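Furnival Parallel Finger Set, Matte Black
Sold by Brotstead
Item type: replacement and spare fingers for hand-held grippers
Sold in pairs, left and right

Overview | What's in the box | Fit | Budgeting | Ordering | Returns

Overview

The Furnival finger set is a pair of blocky, flat-faced fingers for hand-held gripper tools used to record picking and placing by hand. It fits the Furnival handle directly and the Mallach handle with an adapter plate. The finish is matte black on all sides, so it reflects very little light back into a tool-mounted camera.

Most customers order this set at one of two points: when they buy their first handles, or when the original fingers have worn enough that small parts start to slip. If you are at the first point, read the budgeting section before you add anything to your cart. The handle price is only part of what a working station costs in its first year.

The set is meant for dry bench work with light household and packing items: cups, cartons, folded cloth, small tools, paper goods. It is not meant for food contact, solvents or hot parts.

What's in the box

One left finger
One right finger
Mounting screws
Hex key
Printed fitting card

Adapter plates for the Mallach handle are sold separately. Pads are also sold separately and come in soft and firm.

Fit

Check which handle you have before ordering. The Furnival name is molded into the grip, near the trigger. Mallach handles have a paper label under the battery door. If the label is gone, send us the serial number and we will look it up.

Fingers are sold only as pairs. We get asked for single fingers often, usually after one has been dropped. A new finger next to a worn one does not close squarely, and the difference shows up in recordings long before it is obvious to the person holding the tool.

Screws go in by hand first, then a quarter turn with the key. The holes will strip if they are driven with a power tool, and stripped holes are not covered.

Choosing a work surface

White tile, laminate and plain painted board all work well with black fingers. The outline of each finger stays easy to see and the surface wipes clean. Very dark tops make it harder to pick out the fingertips on playback. If your benches are dark, budget for a light mat or a tile top for each station.

Grout lines are fine. Some teams like them, as they give a reference for where an item was set down. Avoid glossy tile under strong overhead lights.
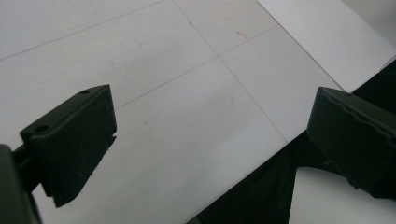

Furnival fingers open over a white tiled surface, seen from the tool camera.

Keep some open space around the pick area. Loose sheets and cloths near the edges do no harm if they are part of the task, but they do get dragged along by a low finger. We suggest marking out a pick area with tape and keeping it the same for every person on a shift.

Wear and when to replace

Look at the edges first. Small chips and steps on the front edge are common on fingers that see daily use, and most are cosmetic. Replace the pair when any of these apply:

A chip reaches the gripping face
The fingers no longer meet along their full height
A screw hole has gone oval
The finger rocks when the screws are snug

Smudges and grease come off with a damp cloth and mild soap. Do not use acetone, which dulls the finish and softens the edges.

Budgeting for a station

The figures on this page are for a single station with one handle and one person recording at a time. Multiply for more stations, but note that spares do not need to scale the same way. A shop with several stations can share a spares drawer.

Finger set, per pair: $173
Finger set, per pair, on a standing order: $165
Mallach adapter plate: $17

Plan on 2 pairs per station for the first year, one mounted and one on the shelf. If your work is mostly cloth and paper, the second pair may last well into the next year. If you handle glass, metal tools or anything with a sharp rim, expect to go through both.

Other items to include in a first-year request:

Pads, soft or firm, replaced more often than the fingers
A light work surface if you don't already have one
A storage case for each handle
A shelf or hook within reach of the bench, so tools are not left lying on their fingertips
Staff time for fitting and for a short check at the start of each shift

The last item is left out of most requests we see. Someone has to open and close the tool, look at both fingers and write down that it was done. It takes a few minutes, but over a year it adds up to more than the cost of the parts.

If your budget year closes in October, place standing orders before then. The standing order price applies from the first shipment, and you can pause shipments at any time without losing it.

Buying complete handles or parts

Some buyers ask whether it makes more sense to keep a whole spare handle on the shelf and skip the spare fingers. For a single station, we recommend the fingers. They are the part that wears, and swapping them is a short job with the supplied key. For sites recording on more than one shift, a spare handle is worth the money, as a failed trigger or camera mount will otherwise stop the work until a replacement ships.

The Grillelel handle is not compatible with this set. Its mounting pattern is different and we do not offer an adapter. Grillelel owners should see the soft finger page.

Ordering

Order online or send a purchase order by email. Quotes are free and include shipping. Please list the handle model and the number of stations, and tell us what kinds of items you will be handling so we can suggest the right pads.

For orders that cover more than one site, ask for Roy Sowerby at the parts desk. He can split a single purchase order across several shipping addresses and set a separate schedule for each.

The parts desk is open from 8:00 a.m. to 4:30 p.m. Orders received after 2:00 p.m. go out the next working day.

Returns

Unopened sets can be returned for a full refund. Opened sets can be exchanged if they have not been mounted. Sets that arrive with a damaged edge or a missing screw will be replaced at no charge. Send us a picture of the part and the packing slip.

Related items

Soft pad pack
Firm pad pack
Mallach adapter plate
Furnival handle, complete
Storage case, single handle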